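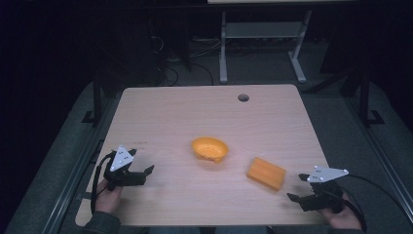

Orange bowl and orange block on one of the wood-grain tables, Timthorpe workroom.

Timthorpe Tabletop Tasks: interim report to the Pichon Fund
Prepared by Ruba Boutros
Period covered: October to February

Summary
The grant pays for furnishing the workroom at Timthorpe and for putting together a lending set of small household objects for tabletop sorting and clearing tasks. The room is furnished and in use. The object set is close to complete. Spending is within budget, with one change between lines that needs your approval (see Budget).

Room and furniture
The tables were ordered from Ellska in October and came in two deliveries. They have light wood-grain tops and rounded corners, as specified in the application. Each has a round cable hole near one edge. We had asked for plain tops, but the supplier only stocks this model with the hole, and we accepted it. Small items such as beads and pegs are now kept to the other side of the table.

The gray carpet was kept. The application included a line for vinyl flooring, and after getting two quotes we decided the money was better spent on storage. The ceiling lights have not been changed. The tabletops are well lit, but the rest of the room is dark, and people have commented on it when looking for things on the shelves. A quote for lighting along the shelf wall is expected in March.

Object set
The target is 114 objects by the end of the grant. At the end of February, 52 had been checked, labeled and entered in the Prurnix catalog. Most of the others have been bought and are waiting for labels. Labels on curved items come off easily, and we are trying a smaller size.

The objects are sorted by color and by use. The orange group was finished first. It includes the small shallow bowl and the rectangular block with the textured top. These two are used together in the basic pairing task, where objects share a color and differ in shape. The blue and green groups are partly done. The white group has not been started.

The bowl will need to be replaced before the set is lent out. It has some dark specks on the inside, and the rim is slightly uneven. It is fine for use in our own room. The replacement should be the same size and color so that the task sheets do not have to be rewritten.

Task sheets
Sheets for pairing, placing and clearing are in use. The clearing sheet was rewritten in January after several people read "clear the table" as meaning the objects should go back on the shelf. It now says to move everything into the tray. Sheets for stacking are in draft.

Budget
We ask to move $800 from flooring to storage. A further $300 is set aside for replacement objects and has not been touched. All other lines are as approved.

Next period
Finish labeling and start the white group.
Replace the orange bowl.
Test the stacking sheets.
Get the lighting quote and send it to you with the next report.

Receipts and the current object list are attached separately.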